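Studio > Clients > Cosdale > Meeting notes

Cosdale website redesign: minutes of the third review
27 July 2026
Minutes by Tươi Võ

Present: Krum Babić (Cosdale), Xuân Hà (design lead), Kha Đào (development), Ánh Đặng (copy), Tươi Võ (minutes, reluctantly).

1. Minutes of the last meeting

Accepted with one correction. Krum did not describe the homepage carousel as "dear to us." He described it as "expensive." The record has been changed and the carousel remains on the agenda.

2. Homepage

Xuân showed the new layout at desktop and phone widths. The lead project now fills the top of the page, with the name of the gallery underneath in Verari, the typeface everyone agreed on in March and two people have since tried to un-agree on. Krum asked if the name could be bigger. Xuân made it bigger. Krum asked if it could be bigger in a quieter way. There was a pause, after which Xuân put it back where it had been and Krum said that was exactly it.

The carousel was discussed for longer than it takes to sit through the carousel. Current version has 8 slides. Kha has the click numbers from the old site: 630 clicks on the first slide, 5 on the last, and he suspects three of those were him testing. Agreed to drop the carousel and give the first slide's content a permanent spot. Krum would like it noted that he agreed in principle. Noted.

3. Navigation

The menu currently offers Work, Works, Our Work and Projects. Ánh asked what the difference was. Krum explained that Works is the permanent collection, Our Work is the education program, Projects is the commissions and Work is a link to the jobs page. Ánh said she was sorry she had asked.

New labels agreed: Collection, Learn, Commissions, Jobs. Kha to set up redirects from the old addresses so that nobody's bookmark breaks, including Krum's mother's, which was raised separately.

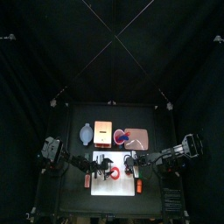 4. Artist pages

There are 124 artist pages to move across. Over half have no biography, and one has the biography of a different artist, who also has a page, which has none. Ánh proposed a short template: a paragraph on the artist, a paragraph on the work, and a link to the artist's own site if it still exists. Krum worried that a template would make the artists sound alike. Ánh replied that at the moment most of them sound like "text to come."

Template approved. Krum will chase the artists for words. Ánh will chase Krum.

5. Color

Xuân presented the palette. The background is an off-white the team has been calling Nông and the links are a dark green. Krum said his screen showed the background as gray. Kha said his showed it as pink. Xuân said hers showed it as correct. We will look at it together on one screen, next time, with the blinds down.

Kha confirmed that the green passes the contrast check on the off-white – the previous green did not, and he was gracious about this for nearly a minute.

6. Booking system

Cosdale is staying with Lidora for event bookings. The embedded form can't be restyled beyond the button color, so visitors will go from our careful new page to something with rounded corners and a drop shadow. Kha will ask whether the shadow can be turned off. Expectations are low.

7. Any other business

Krum asked whether the logo could move a little when people hover over it. Xuân asked why. Krum said he had seen one that did. Deferred.

Actions

Xuân: final homepage layout, one size of name only.
Kha: redirects; email to Lidora about the shadow.
Ánh: template text and two sample artist pages.
Krum: biographies; written sign-off on the menu labels.
Tươi: circulate these minutes, find somebody else to take the next ones.

Last updated after comments from Krum Babić (item 1, again)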